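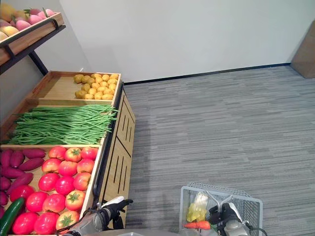
Fresh Food at the Mulen Market Room

The Mulen Market Room opened in November with 158 registered households. It now serves 906. The room's manager met with the Jimstead community bulletin on a Sunday morning, before the doors opened at 10:30, to discuss how the produce stand is kept.

"People choose with their eyes first," the manager said. "We put tomatoes in the lowest bin because they bruise if you stack them, and that bin is the largest."

Long beans are laid lengthwise in the bin behind, and potatoes go at the back, nearest the wall. Mangoes have the upper shelf to themselves. According to the manager, they were added at the request of residents of the Fadness apartments, who had asked for fruit on six occasions.

Asked whether a partly filled bin discourages visitors, the manager disagreed. "I would sooner show some bare wood than bury the older potatoes under new ones. Staff may refill a bin only after sorting what is left in it."

The room will keep its present hours through the winter. Registration forms are available at the Sydorenko Street entrance.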